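Workshop notebook, March
Spray top seams and cuffs, second round

Picked up where we left off with the Dernach samples. The first batch of spray tops came back with the tape lifting at the underarm on both sides, always in the same spot, where the side seam meets the sleeve. I cut one open this morning. The glue had taken on the flat parts and had hardly touched the fabric where four layers cross. Same thing on the second top, left side worse than right.

Changes for this round:
Moved the side seam forward 15 mm so it misses the sleeve join.
Slowed the tape machine one notch for the crossing only.
Left the nozzle temperature alone. I want one thing at a time on that machine.

Made three tops this way, two in the gray three-layer and one in the lighter cloth from Sepúlveda. The gray ones taped well. The lighter cloth puckers along the shoulder, and I had to lift the presser and start again twice. It looks poor but it may still hold water out. We'll see on the column.

Water column, seam pieces only. Ran each at 600 mm for 30 minutes, then stepped up until the first drop. Old layout failed at the crossing before the step up. New layout held through the 30 and let go at 2,083 on the best piece, at the tape edge and away from the crossing. The lighter cloth held the first stage, then wept along the pucker. I stopped it there. No point in pushing that one further until the shoulder is flat.

Neck seals: still not happy. The soft one is comfortable and leaks when you look down at a winch. The firm one stays shut and rubs under the chin. Tried the soft one with a narrower band and it sat better on me, but I have a thick neck and shouldn't be the only one trying it. Needs two or three more people before we order. 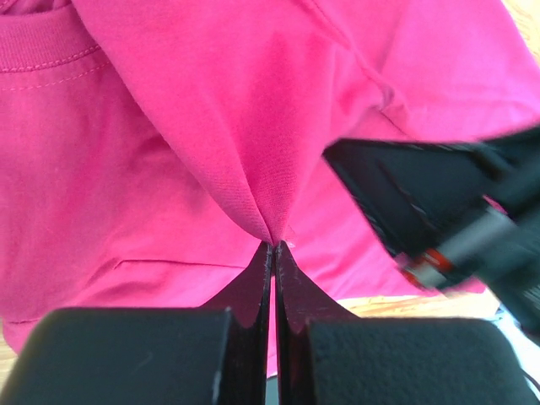 Pink tee, ribbed collar with stitching along the lower edge.

Cuffs next. Dernach sent the inner cuff in two lengths. The long one goes under a glove without bunching and the short one doesn't. I'd drop the short one now and save the argument. The outer tab needs to turn the other way around, because a sheet running across the forearm catches it and pulls it open. We had that on the old smock too and I wrote it down then, so it's my fault that it came back.

The boat at Tillbridge is free for wet testing in the afternoons if we bring our own rinse tank. Plan is two hours of short tacks, someone on the bow the whole time, and a dry cotton layer underneath so the damp patches show. Mark the patches with chalk as soon as the top comes off. Last time we waited until we were back in the shop and they had spread into each other.

To do
Flatten shoulder on the light cloth, try pinning before tape
Ask Jilenside for the wider tape, sample roll only
Cuff tab reversed on both gray tops
Patch the leak in the column gasket (left clamp, still dripping on the bench)
Return the small drysuit zipper, teeth bent on arrival

Gray tops are on the rail by the door with the new layout written inside the hem. Don't wash them yet.

14 shares
3 comments

offwatch
Had the same lifting under the arm on a top I bought two seasons ago. Always wondered if it was the way I folded it.

leeward_mark
Did you try the firm neck seal with the edge rolled over? Ours stopped rubbing after that, but it takes longer to sew.

bowgirl77
Please keep the long cuff. Short ones fill up the first time you reach for the tack line.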